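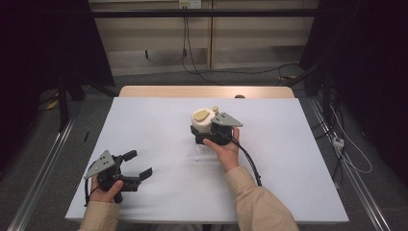 Covering a pale wood table for small work

Forum index > Workspaces and hobby rooms > Tables and benches
Page 1 of 1. 1,314 views

plainflour
Joined in September
Posts: 40

I have a light wood table that I use for small work, mostly little pots and jars, gluing bits on to them and cleaning them up afterwards. I keep a white cover over it to save the top. The cover is a bit short, so there is a strip of bare wood along the far edge. I push things back as I work and sooner or later something with glue on it ends up on that strip.

Three questions.

1. Is it worth getting a bigger cover, or do people just tape the edge?
2. Does anyone use something other than white? I like it for seeing what I am doing, but cream things don't show up on it all that well, and white crumbs don't show up at all until I put my sleeve in them.
3. How do you stop the cover creeping towards you?

The room has grey carpet and I can't change that.

mossgate
Posts: 151

Bigger cover. Measure the top and add enough for it to hang down on every side. I used the Hatine roll, the plain matt one, and cut it with kitchen scissors. It has done two winters with no marks coming through. Don't get the glossy sort, the light bounces off it and your eyes are tired by teatime.

tin_and_twine

I'd go the other way and leave the strip. If the cover hangs down you catch it with your knees or your jumper and everything on it moves. Mine stops short of the edge all round and I put masking tape along it. When the tape gets mucky I peel it off and do it again. A roll of tape is a lot cheaper than a roll of Hatine.

mossgate

It only moves if it isn't fixed underneath. Fold it under and use clips.

tin_and_twine

Clips don't go on my table, there is a rail under the top. Plenty of tables are like that.

plainflour

There is a little knob on the far edge of mine as well, so a cover going over the back would need a slit cut for it. I suppose that is no great trouble. I will look underneath tonight and see if clips would go on.

halfpastfive

On colour, I changed from white to mid grey and wouldn't go back. I work with pale things too (candle cups) and on white you lose the edge of them. On grey you can see dust, crumbs, the lot. I had been working in a mess for a year without knowing.

mossgate

Grey makes a room dark though. If plainflour's light comes from above, the white is doing half the work of a lamp by throwing it back up under whatever is being held.

halfpastfive

Then buy a lamp. A cover is there to cover the table.

bramblewick

You could do both. Keep the white and put a smaller dark mat in the middle where you do the close work. I have a Riltora cutting mat, dark green, and everything pale gets done on that. When I have finished I lift the mat and tip the bits into the bin. The white round the outside stays clean for weeks.

plainflour

I like that. Does the mat slide on the cover?

bramblewick

A bit at first. I put 2 strips of the rubber stuff you get for under rugs on the back and it has stayed put. Don't glue them, you will want to take them off and wash them.

oddsocks_drawer

For the cover creeping: what is it made of? If it is paper or fabric it will always creep on smooth wood, because you lean your forearms on it and drag it. If it is vinyl it should stick by its own weight once it has flattened out. Leave it in a warm room with some books on the corners overnight.

plainflour

I got it second hand with the table and there was no label. It is thin and it creases if you look at it. I am not attached to it.

oddsocks_drawer

Replace it then. A thin one will let glue through anyway if it sits long enough. What glue?

plainflour

Boros, the one in the small bottle with the brush. And a white craft glue for the softer parts.

oddsocks_drawer

White glue peels off most things when dry. The Boros won't. I'd put a ceramic tile down for that and keep the bottle standing on it the whole time. I ruined a very good table with one bottle that had a drip down the side.

tin_and_twine

Seconded on the tile. An old saucer does as well.

mossgate

Coming back to the carpet, because I think it matters more than the cover. Anything small that rolls off goes into grey carpet and is gone. I put an offcut of vinyl flooring under my table and chair, and it sticks out a good way in front. Chair rolls better too.

halfpastfive

I tried that and the offcut curled up at the corners and I tripped on it. I took it out again. Short pile grey carpet is fine, you go over it with a torch held low and look for shadows.

mossgate

You need to buy the heavier vinyl. The thin sort curls, yes.

halfpastfive

It was the heavier sort.

bramblewick

Mine was somewhere between the two and it is flat, for what it is worth. I did leave it upside down for a few days before I cut it.

If you do put flooring down, sort out your cables first. Mine come down the wall from a high socket and one goes across the floor, and I laid the vinyl over the top of it, which left a ridge. I had to lift it all and run the cable round the skirting. The Cevex stick-on channel did the job. It comes in white and in a sort of biscuit colour, so have a look at which is nearer your wall.

plainflour

I have the same thing with cables down the wall and one over the carpet. I hadn't thought of doing that first, thank you.

I looked under the table. Clips will go on at both ends but not along the back. So the plan for now is a matt white cover fixed at the ends, tape on the back edge, and a dark mat in the middle. Tile for the glue.

tin_and_twine

Tape on the back edge, good. Use the low tack one on bare wood. Ordinary masking tape left on for months can lift the finish when it comes off.

mossgate

I would still cut the slit for the knob and take it over the back.

plainflour

I might when the tape annoys me. Does anybody know if the Hatine roll comes in more than one width? The shop near me only had the narrow one.

mossgate

There is a wide one, but I had to order mine in. Ask them at the counter and take your measurements with you.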